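4. Perception and Grasp Selection

4.1 Task and state estimate

The stopper task requires the planner to decide, for each piggy bank in the workspace, which of four states it is in: upright, upside down with the stopper seated, upside down with the hole open, or unresolved. The first three map directly to an action. The fourth triggers a second look from the wrist camera before any arm is allowed to move toward the object.

We keep two estimates per object. The coarse estimate comes from the fixed camera and gives color, floor position and a rough orientation. The fine estimate comes from the wrist camera and is computed only within a small window around the coarse position. Both run in Jesach, our perception node, and both publish to the same state table. When the two disagree, the table keeps the fine estimate and marks the coarse one as stale until the next planning cycle.

Loose stoppers are tracked as objects in their own right. In an earlier version (Afolabi and Edet, internal notes) a stopper was stored as an attribute of its bank, and the tracker had no entry for it once the two were separated. The current version creates a new entry as soon as a round black region appears on the floor with no bank outline around it.

Figure 4 gives the fixed view and the wrist view used in this section. 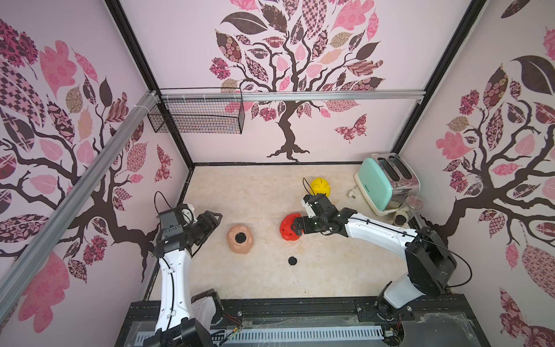
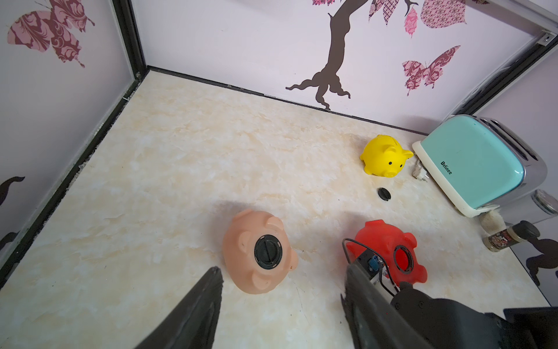

Figure 4. Views from the fixed camera (first) and a wrist camera (second). Both contain a peach-colored bank lying upside down with its plug in place and a separate black stopper on the floor. The open hole of the red bank is visible in the wrist view.

4.2 Separating a plug from a hole

A seated plug and an open hole are both dark and round, and under the fixed camera they cover few pixels. A classifier trained on fixed views alone confused them often enough to make the planner unreliable. The wrist view gives a usable cue: the open hole is framed by a dark ring, while the plug presents a round black face. We crop the underside, fit an ellipse to the dark region, and compare the intensity profile along 14 radial lines. A two-class model is then applied to the profiles.

The training set has 500 crops, labeled by Omoregie and Aliyu. Crops in which a gripper finger or a cable covers part of the ellipse were kept – occlusion by the robot's own hardware is the normal condition in this task. Radial lines that cross the projected finger model are masked out. If too few lines remain, the object is set to unresolved.

4.3 Arm assignment

Okoro, the planner, assigns each action to the arm with the lower predicted path cost, subject to one rule: an arm that holds a bank keeps it until the action is complete or has timed out. The other arm may enter the shared region only if its swept volume clears the held object by a fixed margin of 21 mm. Static items such as the toaster and the jar are included in the collision model as boxes and are never selected as grasp targets.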